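Nurance Countertop Microwave Oven
Section 3: Placement and First Use

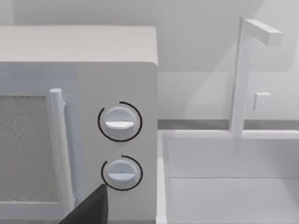
3.1 Before you start

Read this section through once before moving the oven. Keep the guide with the warranty card. The oven is heavy at the door side, so lift it with both hands under the base and do not carry it by the door.

1. Take off all tape, foam and plastic film. Leave the thin cover on the inside right wall in place. It protects the part that sends energy into the oven and is not packing material.

2. Check the door, hinges and seals for dents or cracks. If the door does not close flat, do not plug the oven in. Contact the service desk at Plurkstead and have your serial number ready.

3. Wipe the inside with a soft damp cloth and let it dry.

3.2 Choosing a place

4. Set the oven on a flat, steady counter that can take its weight plus a full dish.

5. Leave 12 inches of open space over the top and 3 inches at the back and on each side. The vents must stay clear at all times.

6. Keep the oven out of reach of splashes if it shares a counter with a sink. The cord must not hang into the basin or lie across a wet surface.

7. Plug the oven straight into a grounded outlet. Do not use an extension cord or a power strip.

CAUTION: Do not store bread, towels or paper on top of the oven. Blocked vents can make it overheat and shut off.

Note: This model is for countertop use. It is not approved for use inside a closed cabinet, with or without the Szénási trim kit sold for older models.

3.3 Fitting the turntable

8. Place the roller ring in the round dip in the oven floor.

9. Set the glass tray on top and turn it by hand until it drops onto the hub. It should sit level and turn freely.

10. Never run the oven without the tray. If the tray is chipped, order a new one (part 376) before using the oven again.

3.4 Setting the clock

11. Press Clock once. The hour starts to flash.

12. Turn a control knob to set the time, then press Clock again to save it. The clock runs on a 12-hour cycle and does not show a.m. or p.m.

After a power cut the clock shows zeros and has to be set again. You can cook without setting it.

3.5 Test run

13. Fill a microwave-safe mug halfway with tap water and stand it in the middle of the tray.

14. Close the door, set one minute at full power and press Start. The light comes on, the tray turns and you will hear the fan.

15. When the beeps stop, take the mug out with an oven mitt. The water should be warm. If it is still cold, unplug the oven and go to Section 7.

CAUTION: Do not start the oven empty — this can damage it even in a short run.

A faint smell during the first few uses is normal. To clear it, heat a bowl of water with a slice of lemon at 50 percent power for five minutes, then leave the door open for a while.

Guide text: Joelle Hourani. Checked by Zsófia Vincze, Tornport office.
Revised Nov 27, 2025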